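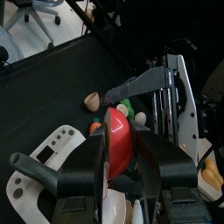 What should a buyer settle before asking for a price on a robot arm?

The job it will do, the heaviest thing it must lift, and who will look after it once it arrives.

Chapter 8. Planning the Purchase

The price of the arm is the number most people remember, and it is seldom the number they end up paying. A gripper is often quoted separately. So are the mount, the cabling, spare fingertips and the hours needed to set it all up. In this chapter we work through a full equipment budget, line by line, using the records of a small teaching workshop at Rallorska.

Brisa Ochoa drew up the first version in January. She had quotes from two suppliers, Pradura and Bernari, and they could not be compared as they stood. Pradura's included delivery and a day of training. Bernari's was $2000 lower but left out both, along with the gripper. Her first task was to put the two on the same footing, and you will do the same in Exercise 1.

Wearing parts need their own line. Rubber pads on gripper fingers wear down with use, and a workshop that picks up bowls, cups and other small items all day should plan to replace them. Ochoa allowed $60 a set and put aside almost $1000 for parts over the life of the equipment. Cervantes, the department's accounts office, asked her to show how she got there — a fair request, and one you should expect.

Two arms at one table raise further costs. Each needs its own gripper and cables, and the table must be large enough for both to reach the work.

Key terms: quote, capital cost, running cost, wearing part, payload, lead time

8.1 Writing down the job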